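Search this site
Type and press enter

Open day at the Clanora lab in Vusville
December 25, 2023

I have been meaning to write this up since June, and I finally have a quiet day to do it.

Clanora is a small robotics outfit on the second floor of the old Stolier building in Vusville. Once a year they open the doors and let people walk through. My friend Divina Buenaventura signed us both up. Parking is on the street and it fills up early, so we left the car by the library and walked. They had 200 visitor badges printed and were nearly out when we got to the desk.

The first room was mostly posters and a coffee machine. I read one poster about motor heat and did not follow much of it. Divina talked to a man at the sign-in desk for a while about how they hire. Then we were called in for the demonstration, in groups small enough that we could all stand near the table.

Tharushi Gunawardena ran our session. She works on what they call the Abeysekara project, named after the street where the company started. The goal is an arm that can clear and sort a table of ordinary household things without being told where each one is. She said people expect the hard part to be the arm, and that most of her week goes to recordings. A person guides the arm through a task, the computer saves it, and they do it again with the things moved. They had 2,000 of these saved by the spring. She wants a lot more.

I asked how long one takes. She said about 4 minutes with the resetting, and the resetting is the boring part.

The arm is slower than I expected. It moves, stops, moves a little more. A kid next to me asked if it was broken, and she said no, they keep the speed down when visitors are in the room. It was also quieter than I thought it would be. I could hear the heating over it.

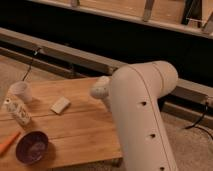 The arm over the table, with the block nearest to the gripper.

She took questions after that. Somebody wanted to know if it could do dishes, and she said not yet, and that water is a separate problem. Divina asked about soft things like towels. They tried towels for a while and put them aside.

We stayed a bit longer than an hour. On the way out there was a sheet for the mailing list and I put my name down. The next open day should be in June again, and I plan to go if they post the sign-up in time.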